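Re: [floor-list] what happens to night shift at Kedero

On 5th June someone on the list wrote:
> So do the Brukska carts replace us or not?

Not so far! Two of us went from pushing linen to planning routes, same pay. My knees are thrilled - my step count isn't. Glass doors are the hard part, so we spend hours on door runs in the simulator.

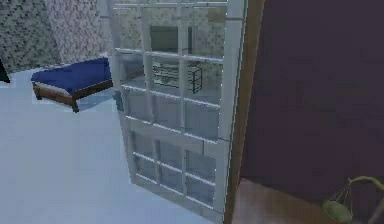 Who decides when a cart is ready for a real hallway? The night crew does, after 11 clean runs in a row.

More after the April numbers get posted.

Shares 2 | Comments 11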